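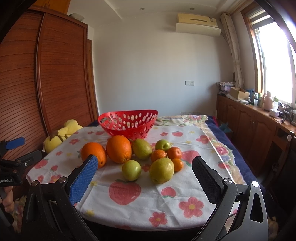 Right, quince thread. I said I'd write it up if the paste set and it has set, so get a cup of tea because I've got a lot to say about a very hard fruit.

Saturday morning, Zarkgate market, and the man on the end stall had a crate of them under the table with the fluff still on. You could smell them from the bread van. I hadn't planned on quinces. I'd gone for leeks.

He let me pick my own. I went for the yellow ones with no green at the shoulders and tried to dodge the brown patches, though a few bruises don't matter if you're cooking them down anyway. They look tough and they bruise if you so much as frown at them.

Weighed at home: 1669 grams. I did think about rounding that for you but I had the scales out and I'd written it on the back of an envelope, so there it is.

If you've never had one, don't bite it. I did once, as a student, in front of people. It's like a cricket ball that dries your mouth out.

Cook it though! It goes soft, then pink, and if you're patient with it, a really deep brick red. The smell is somewhere between pear drops and roses and your nan's best soap, in a good way.

What I wanted was membrillo, the firm Spanish paste you have in slices with cheese. I've been buying it in mean little tubs from Gajewski (the deli by the station) for years and grumbling at the price every single time.

The recipe, such as it is, comes from Lautaro Maldonado, who I used to share a kitchen with and who grew up on the Argentine version, dulce de membrillo. He sent it as a string of voice notes, half of them recorded on a bus.

So some of this is Lautaro and some of it is me guessing at what he said over the brakes.

First job, rub the fluff off under the cold tap. It comes away in grey felty bits and it'll clog your plughole, so use a sieve or do it in a bowl.

Then he says put them in the pan WHOLE. Skins, cores, the lot. Cover with water, lid on, simmer till a skewer goes in easily. I've always peeled and chopped them raw and it's a miserable job, I've bent a knife doing it.

Mine took an hour and a bit at a gentle bubble. The small ones were done well before the big ones so I fished those out first. A couple of skins split and it made no difference at all.

Leave them to cool till you can hold them. The skin pulls off with your fingers and you can cut the flesh away from the core with an ordinary table knife. Why did I never do it like this before?

There's a gritty bit right next to the core. Leave it behind. I got greedy last year and went too close, and it was like eating cheese with sand on.

Don't bin the skins and cores yet, I'll come back to those.

Next, the flesh goes through a sieve or a mouli. I used the mouli, and then I put it through again on the finer disc because I had the radio on and was enjoying myself. A stick blender's fine too, the paste just ends up a bit less smooth.

Weigh it again at this point. I had 1052 grams of pulp, more than I expected considering the heap of peelings.

Sugar. Most books say the same weight as the pulp. Lautaro says three quarters. I put in 781 grams, so a tiny bit under even his number, and it still tasted plenty sweet. Plain granulated. Don't waste money on anything fancier.

Juice of a lemon as well. I forgot it at the start and put it in halfway. Seems fine.

Pan talk: you want something wide and heavy. Mine's an old Droleck that I got at a car boot, with a dent in one side and a lid that belongs to something else. The wide bit matters, you're trying to drive off water and a tall narrow pan will keep you there till midnight.

Now the long part. Low heat, stir till the sugar's melted, then keep it just blipping. And it does blip, like a mud spring, and it spits, and the spits are boiling sugar. Long sleeves. I wore an oven glove on my stirring hand and I'd do it again.

Use a long wooden spoon. The short one's for people with no nerves in their knuckles.

For the first while it looks like apple sauce and you'll think you've been had. Then somewhere in the second hour it starts to turn. Mine went apricot, then salmon, then a sort of terracotta. I got far too excited about this and sent updates to my sister, who was at work.

You can wander off a bit early on. Not at the end, though. It catches on the bottom very quickly once it's thick -- I went to put a wash on and came back to a dark patch. Didn't scrape it, just tipped everything into another pan and carried on, and I couldn't taste it.

How you know it's ready: drag the spoon across the bottom and the line stays open. Properly open, long enough for you to look at it and say "oh". If it slides shut straight away, keep going.

Or do the cold saucer thing like jam, but you want it a good deal firmer than jam. A blob should hold its shape and peel off clean when it's cooled.

I lined a loaf tin with baking paper, oiled it very lightly, and scraped the lot in. Smooth the top with a wet spoon. Do it fast, it starts to stiffen while you're faffing.

Then it needs to dry. Lautaro's family leave it on top of a cupboard for days. I haven't got that kind of cupboard or that kind of climate, so it went in the oven on the lowest setting with the door propped open for the evening, and then I left it out overnight under a clean tea towel.

Next morning I turned it out and it stood up by itself like a brick. I may have clapped.

Wrap it in baking paper, then in a tub in the fridge. It keeps for months. The outside goes a bit sugary after a while and I like that bit best.

Cheese! Manchego's the classic and you can't go wrong. I had mine with Prallora, the crumbly sheep's one they do at the same deli, and it was lovely, salty enough to stand up to it. It's also very good with a plain strong cheddar and an oatcake, standing up, at the worktop, at eleven at night.

Other things I've done with it so far: melted a spoonful into gravy for roast pork (yes), put a slice inside a baked apple (yes yes), tried it on toast with peanut butter (no).

Back to the skins and cores. Put them back in the cooking water, boil for another half hour, strain it through a cloth and don't squeeze. That liquid is absolutely full of pectin. Boil it up with sugar and you get quince jelly, the clear sort. I got one jar and a bit.

The bit went straight on a crumpet.

A few people have asked already whether you can do it in a slow cooker. I've only done the first stage that way, whole fruit on low overnight, and it was great, the colour had already started to come by the morning. I wouldn't do the sugar stage in one, the steam's got nowhere to go.

And yes, you can freeze the pulp before the sugar goes in. Handy if someone with a tree gives you a carrier bag of them and you've got a job.

If you can't find quinces, ask at Turkish or Greek grocers, they often have them when the supermarkets don't. November's a good month to look. The ones I've seen there are bigger and smoother than the market ones, and a bit milder I think, so maybe a touch more lemon.

Somebody's asked about cost as well. Fruit, a bag of sugar, a lemon, and the hob on for an evening. I cut my slab into over 20 little blocks, and one of those is about what you'd get in the deli tub. I've wrapped half for Christmas presents so if you're related to me, look surprised.

Leeks next week. I did go back for them.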